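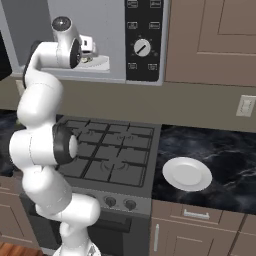

*White robotic arm with its gripper near an over-the-range microwave. Computer rendering.*

The **Parkcombe 300** is an endurance race for production cars, held each August at the Parkcombe circuit in country Australia. Race distance 300 km, hence the name. Run by the Parkcombe Car Club. Usually just called "the Three Hundred" by locals, or "Parky" by drivers.

## Format

One race, 122 laps. Two drivers per car, both must do at least a third of the distance. Four classes, sorted by engine size and whether the car is turbocharged. Outright winner gets the trophy but class wins carry the same points towards the state production title, so a small hatchback can leave with as much as the winner does.

Qualifying is a single session, best lap counts. Grid is set on the faster driver's time. Before the rule change it was the average of both drivers, which older entrants still say was fairer.

Rolling start behind the safety car. The standing start was dropped after a pile-up on the front straight put out most of the second row.

Compulsory pit stops: two. Fuel is by gravity churn only, no pressurised rigs. Engine off, driver out, one fire extinguisher manned at all times. Tyres can't be changed while fuel is going in. Stewards check this closely and most penalties handed out at the race are for it.

## Circuit

Short, narrow, old bitumen. Seven corners, run anticlockwise. Built on the edge of the former saleyards, and the paddock is still on the old truck turning area.

Main features:

- **Saleyard** – first corner, long left, bumpy on the inside. Main passing spot.
- **The Dip** – downhill run after Saleyard. Cars go light at the bottom.
- **Athumani** – tight right hairpin at the far end of the track. Named for the Athumani family, who owned the paddock behind it and sold the club a strip of land for run-off.
- **Kink** – flat out in the smaller cars, a lift in the bigger ones. Or so people claim.
- **Top Gate** – last corner, opens onto the straight. Pit entry is on the inside and catches people out.

Surface was last redone in full before the race got its current distance. Patches since then, mostly at Athumani, where the heavier cars tear it up under brakes. Drainage is poor at The Dip and the race has been red-flagged there more than once for standing water.

Spectator mound on the outside of Saleyard. No grandstand. Parking along the fence, and it is common to watch from the car with the heater on.

## History

Started as a club relay meeting with a much shorter distance and no outside entries. Opened up to visiting clubs when numbers fell. The move to 300 km came with sponsorship from Clilier, a brake parts firm, which wanted a race long enough to wear brakes out. For several seasons it was formally the Clilier Parkcombe 300. Sponsor left, the distance stayed.

Race was always in August, when the bigger series have gaps and tracks further north are booked out. Cold mornings though. Fog delays are common and the timetable now has an hour spare built into it for that reason.

Two editions weren't held. One for flooding in the lower paddock, one when the circuit licence lapsed over barrier hieght on the back section. Barriers were replaced the following summer and the licence came back with a lower limit on grid size.

## Notable entrants

**Kirkon Racing** – the most succesful team in the race. Family-run, based a short drive from the circuit. Known for running old rear-drive sedans well after everyone else had gone to turbo hatches. Pylyp Kostiuk and Driss Ouazzani won outright for Kirkon in one of these, on a wet track, with a single set of tyres. Ouazzani later won again with a different co-driver, Florin Cârstea.

**Uliana Kravets** – first woman to win outright. Came in as a late replacement and had not seen the circuit before practice. Passed for the lead at Saleyard with three laps left, after the leading car ran wide on oil. Went on to race touring cars full time, returned to Parkcombe as a class entrant.

**Tymofii Onyshchenko** – small class specialist. Never won outright, never looked like it in a car that size, but class winner in four different makes. Also holds the small class lap record, set in qualifying. Some lists leave it out because they only count race laps.

## Safety car dispute

The best known argument in the event's history. Safety car picked up the second-placed car by mistake, with the leader still in the pits, and the leader lost most of a lap before the field was sorted. Protest lodged, heard that night, dismissed. Appeal also dismissed, on the grounds that the rule book of the day didn't say how a lost lap was to be given back.

The rule was rewritten. Lapped cars are now waved past before the restart and the pit exit stays open. The result stood.

## Entries and broadcast

Entries open to holders of a state-level circuit licence or higher. Cars must be road-registered models with standard body panels. Roll cage, race seat and harness required. Mufflers too, the council noise limit is strict and cars are tested in the pit lane during practice.

No television. Club streams the race from a fixed camera at Top Gate, with commentary. Full timing sheets go up on the club's site after scrutineering.

## Current status

As of May 2025 the race is on the club calendar and entries are open. A plan to lengthen the circuit past Athumani has been with council for some time. No decision yet.

## See also

- Production car racing
- Endurance racing in Australia
- Club motorsport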